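How to Fold a Heap of Soft Things (and Stay on Speaking Terms With It)
August 2020

Every house has a heap. Ours began as one blanket nobody could find a shelf for, and by winter it had its own postcode. 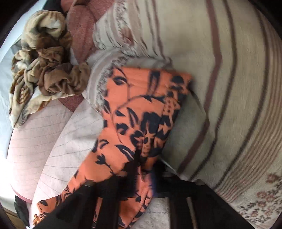 The usual advice is to sort by colour, which is lovely if you live in a paint shop. Sort by bulk instead. Blankets first, then towels and anything else thick, then the thin printed stuff, and scarves at the very end when your standards have dropped.

What you need

A patch of clean floor or a bed. A shelf or basket with a known width. Tea.

Step 1. Get the big blanket out

Drag it free and shake it outside if the neighbours are the forgiving sort. Fold it in half lengthwise, then in half again, and roll from one short end. If it has stripes, use them as your ruler – they're straighter than you are. A border with flowers on it should finish on the outside, where somebody might admire it.

Step 2. Fleece

Fleece doesn't hold a crease and resents being asked to. Fold it loosely into thirds, then thirds again, and put it at the bottom of the pile with something heavier on top. Tuck any fringed edge inside or it will collect every crumb in the postcode.

Step 3. Thin printed cloth

Pinch one corner, run your other hand along the edge until you find the next corner, and lift. Let the rest hang for a moment before you lay it down and smooth it from the middle outwards. Fold to the width of your shelf. My Wemunden shelf is 384 mm wide, a measurement chosen by someone who had never met a towel.

Step 4. Scarves

Untwist. Fold in half, in half again, then roll. Knotting them together to save room was a phase I went through in December and I'm still undoing it.

Step 5. Put it all away

Stand the rolls on end so you can pull one out without starting a landslide. The Fluvitby basket takes 2 rolled blankets and sulks at a third.

If a piece won't fold after two goes, drape it over the couch and call it a throw.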